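Flimalura stock sync, ticket 58
Status: open
Opened by: Bethel Feyisa, Sidholm furniture desk

Nightly catalogue import stops partway. Source file has 2,000 rows, 1,829 reach the live table. No error in the import log, exit code 0.

09:10 Re-ran import manually. Same count.
09:40 Split the file in two. First half loads in full. Losses are all in the second half, stools and side tables.
10:25 Checked colour field. Missing rows have a trailing space after "white". Trimmed one row by hand (small stool, white, rectangular top) and it loaded. 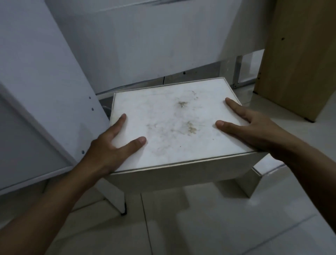

Darnell Greenberg: trimming the colour field won't hold, the supplier export puts the space back every night. Set the trim in the field mapping and clear the cached schema before the next run.

11:05 Mapping changed, cache cleared. Waiting on tonight's import.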